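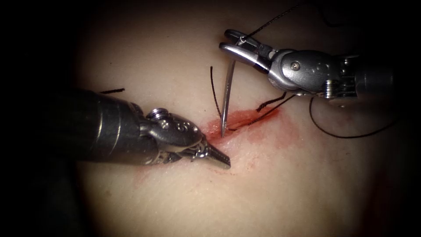

Does a vow made in a panic still count?

Posted in Faith & Doubt by Hindbridge

Sixteen years ago I promised God that if my brother pulled through I would give 400 dollars a month to the church for as long as I lived. He recovered. I paid for a good while, then cut it to 200, and now I can't really manage that either. My pastor says a vow is a vow and quotes Ecclesiastes 5 at me. I notice the person quoting it is also the person cashing the checks. Is there any serious case that I'm still bound, or is this just guilt with a verse attached?

Ciner

Ecclesiastes 5 does say it's better not to vow than to vow and not pay, so your pastor isn't making it up. But read Leviticus 27 too. It sets prices for people who have been vowed to God, and verse 8 says that if someone is too poor to pay, the priest sets a figure the person can afford. That's an adjustment for hardship, written right into the law. 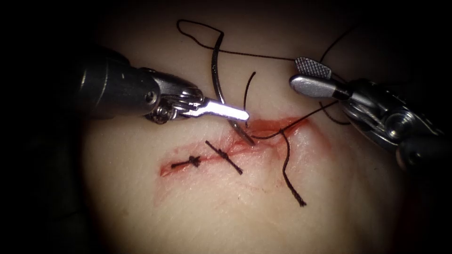
Whether any of that binds a Christian is another argument, and I have my doubts. Paul says to give what you have decided in your heart, "not reluctantly or under compulsion" (2 Corinthians 9:7). A monthly sum you dread sounds like compulsion to me. I'd ask your pastor how he squares the two passages - and I'd want more than a shrug.

Nisanberg

A promise is a promise. You got what you asked for.

Bermúdez

I don't buy that last answer. It treats God like a lender. Plenty of people made the same promise and buried their brothers anyway, so I wouldn't be sure there was ever a deal. If you're Catholic, a priest or bishop may be able to release you or change the vow to something else. If you're not, talk to a minister at a different church, one with no stake in the money. Pay your rent in the meantime.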